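Spectator boat access during Venditz Bay regatta week

Our club has been allotted mooring space for the regatta in May. Are member boats under 34 feet required to register with the organizer, Drindus, or is club registration sufficient?
Radulović Sailing Club

Despina Mladenović
Each boat must be registered separately. The form is submitted through the harbor office, and the fee is due 2 weeks before the first race. Club registration covers the mooring only.

Brodo
We were told the same last season. Please also note that boats must remain 600 feet from the course.
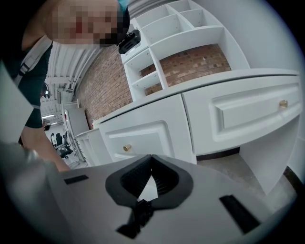 Gripper with ribbed black finger pads

Passes are collected at the harbor office before 3 p.m.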